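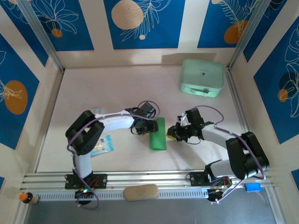

Speaker notes, Kaltthorpe household evening, May

Start on time. The room holds 80 and they all leave for the bar at once.

Opening: ask who has a drawer that won't close. Wait for hands. Admit to mine.

Folding small pieces. Plain rectangle, one solid color, green if the lights are bad. Lay it the long way, away from you. Flatten first, fold second. People skip the flattening and then blame the fabric.

The curved edge. One edge always comes out a little curved. Leave it. I spent most of a winter on this at the Aguiar and my drawers look the same as before.

Clear surface. Pale is best, you can see the edges. One case at the back, out of the way. My own table carries the mail, a lamp and a Plastwood tray I bought to hold the mail — the mail has not been told.

Numbers slide: 891 socks, 61 without a partner. Pause for the laugh. If there is no laugh, go on to towels.

Towels: thirds, then half. Someone will say half, then thirds. Agree warmly and keep moving.

Hand out the Rarkar sheets at the break, not before, or they'll fold them.

Questions until 8:15. Fitted sheets are a separate talk.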